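Jarkton Household and Workshop Advisory
Sweeping Up Small Spills: What to Do by Hand, and What a Machine Can Be Asked to Do
Revised June 20, 2018

Granules and pellets spilled on a table or workbench are best dealt with dry. A damp cloth applied too early dissolves salt and sugar, softens pelleted feed, and spreads both over a wider area. Members are advised to begin with a soft, flat brush, 2 inches wide or more, kept for this purpose and never used for paint.

Work from the outside of the spill toward the middle. Hold the brush nearly upright and let only the tips of the bristles touch the surface. Pressing down bends the bristles, and bent bristles flick light material away when they spring back. Use short strokes in one direction, lifting the brush between strokes. Once the material lies in a compact pile, draw it into a dustpan or onto a sheet of stiff paper held at the table edge.

Mixed spills take more patience. Fine grains tend to stay behind when larger pieces are moved, and round pieces may roll past the brush. Gather the larger pieces first with slow strokes, then return for the grains.

Can a Machine Do This Yet?

The Advisory receives this question often, both from households and from small shops that package dry goods. Our present answer is that a robot arm can hold a brush and move it along a set path, but that general tidying remains work for a person.

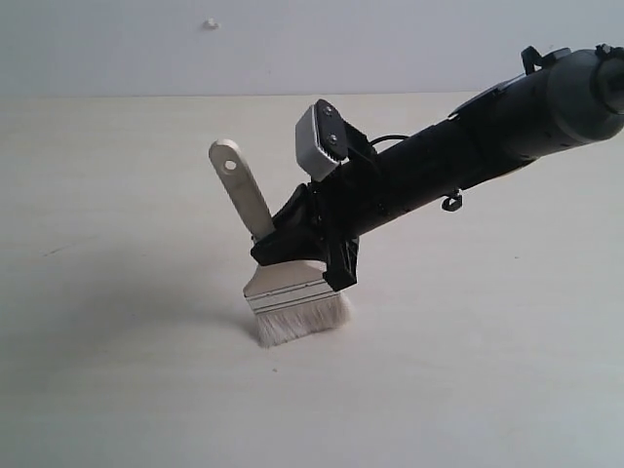
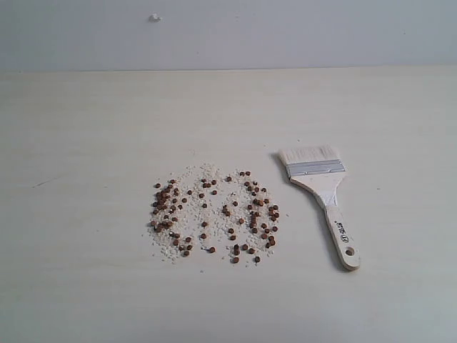

Holding the tool is the easier part of the task. A flat brush gives a gripper a firm place to close on at the ferrule, and the angle can be set before work begins. Judging the result is harder. A person sweeping a table notices at once that grains have been left behind, changes the angle of the wrist, and goes back over the spot. A machine must be able to see pale grains on a pale surface, decide which of them matter, and choose the next stroke accordingly. Each stroke also changes the shape of the pile, so a path planned at the start is soon out of date.

Berhanu Alemayehu, who reviews shop equipment for the Advisory, recommends that small shops consider automation only where the spill falls in the same place every time, as under a filling spout. In such cases a fixed tray or a sloped guard is usually cheaper than an arm and requires less attention. Households should not expect a suitable product in the near term.

Readers who wish to try a machine at the bench should observe the following:

Fix the work surface so that it cannot shift during a stroke.
Choose a surface color that contrasts with the material being swept.
Check the grip on the brush before each run, and replace any brush with a loose ferrule.
Keep hands clear of the arm while it is powered.
Finish by hand, with a dry brush first and a damp cloth last.

Care of the Brush

Tap the bristles against the inside of a waste bin after use. Wash in lukewarm water with a little dish soap, squeeze out the water, and hang the brush with the bristles down. Allow 18 hours for natural bristles to dry fully. A brush used on foodstuffs should be stored apart from those used on metal filings or sawdust.

Printed copies of this sheet may be requested from the Jarkton office by quoting sheet number 1348.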